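Getting scuffs off painted shelves and boxes

My mother-in-law painted every shelf in her house in Prollerton white, bless her, and spent the next thirty years chasing marks off them, so most of what I know comes from her (the rest is from making a mess of my own pantry!). Start with the gentlest thing you have. A soft cloth wrung out in warm water with a drop of washing-up liquid will shift far more than you'd think, if you let it sit on the mark for a minute or two before you rub.

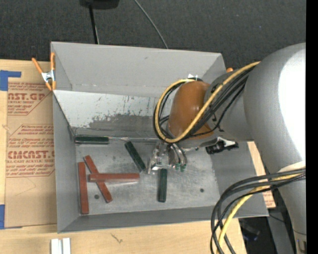

If that doesn't do it, try a little bicarbonate of soda on the damp cloth – a paste, not a puddle – and go in small circles. Test it somewhere out of sight first, as it can dull a glossy paint. Pencil and rubber marks often come away with an ordinary school eraser, and Tuva Lunde wrote in to say that a clean tennis ball works on skirting boards, which I've now tried and rather enjoyed.

Rinse with plain water and dry with an old tea towel. Leave the shelf overnight before you put the jars back, or they'll stick and you'll be starting again by December.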